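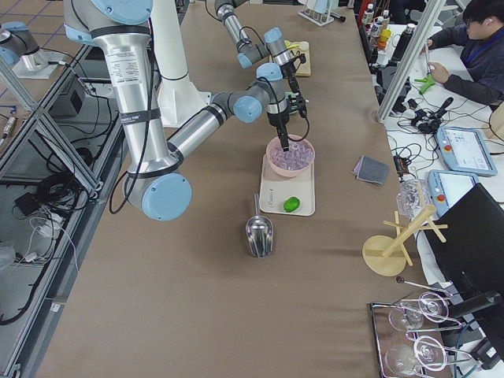

Bar and drinks table assistants wanted, Thampi Events House

We're looking for two or three friendly, steady people to join the drinks side of our small events team from February, and if you've ever been the person at a family party who ended up cutting the limes and topping up the ice all evening (and rather enjoyed it), please do read on.

Thampi is a hall, a garden and a good-sized kitchen, and we look after weddings, naming days, retirement dos, choir suppers and the occasional very long birthday lunch. Our largest room seats 352, although most of our bookings are a good deal smaller than that, and quite a few are cosy affairs of up to 40 guests where everybody knows everybody. The food is looked after by Ravindran Marar and his cooks. The drinks are looked after by Kamala Nambiar, and it is Kamala you would be working with.

What the work is like

A good half of the job happens before any guest has taken their coat off. You would come in during the early afternoon, have a cup of tea with the rest of us and go through the list for the evening. Then it's setting up: wiping down the tables, laying out trays and boards, filling the ice bowls, putting a scoop and a folded cloth by each one, and getting the fruit washed and cut. We use a lot of limes. We also use lemons, mint, cucumber, ginger and, in the summer, more strawberries than you would think a drinks table could need.

Kamala likes things done in a certain order and she'll happily show you. Ice is always handled with the scoop, never with a glass and never with your fingers, and the scoop doesn't live in the ice between servings. Fruit is cut on its own board, the knife goes back where you found it, and cloths are changed as soon as they are damp through. None of it is difficult, but it does need doing the same way at the start of the evening and at the end, when your feet are sore and somebody's uncle is asking for his fourth ginger fizz.

Once the guests arrive you'll be pouring, garnishing, carrying, clearing and chatting. Much of what we serve has no alcohol in it at all, and we're proud of our soft drinks list. The Nimier (lime, a little salt, a little sugar and lots of crushed ice) is the one people come back for, and you will be able to make it in your sleep by the end of your first month! There's also the Ruvix, which is beetroot and orange and looks lovely in a tall glass but does get on your cuffs, so we provide aprons.

At the end of the night we all pack down together. Leftover ice goes in the sink, bowls and scoops get a proper hot wash, the trays are dried by hand and stacked on the shelves by size, and Unnur Ketilsson, who runs the house, comes round with whatever pudding is left over.

Who we'd love to hear from

You don't need to have worked behind a bar. Szu-yu Chiu, now our most experienced pair of hands, came to us from a garden centre. Finn Frerichs had been at home with his children for several years and was worried he'd forgotten how to talk to grown-ups, and he now does all our wine evenings. We'd be glad to hear from students, from people who have retired but miss the company, and from anyone looking for something to fit beside another job.

You do need to be 18 or over, comfortable standing for a few hours, and able to lift a crate of bottles with somebody on the other end. Clean hands and tidy habits matter a great deal to us. If you have a food hygiene certificate already, lovely, and if you haven't, we'll pay for the course and for the hours you spend on it.

Hours and pay

Shifts are mostly afternoons and evenings, and we ask for at least 5 a month. The rota comes out a month ahead and we do our best to work around school runs, exams and family things, provided you tell us in good time. Pay is by the hour, the same rate for setting up as for serving, and tips are shared equally between kitchen and floor. There's a hot meal on every shift, and if we finish after the last bus we'll pay for your taxi home.

How to apply

Please write us a short letter or email telling us a bit about yourself, when you are generally free, and what you'd put on a drinks table for a hot afternoon in a garden. There isn't a right answer to that last part, we just like reading them. Send it to Unnur at the house office, marked "Drinks table", with job reference 2489 somewhere near the top. A CV is welcome but you needn't make one specially.

We'll invite people in for a chat and a paid trial afternoon, where you'll help Kamala set up for a small party and have a go at a Nimier or two. Do tell us beforehand if you have any allergies, particularly to citrus or nuts, or if there's anything we could do to make the visit easier for you. The side entrance has a ramp, and there is parking in the yard behind the kitchen.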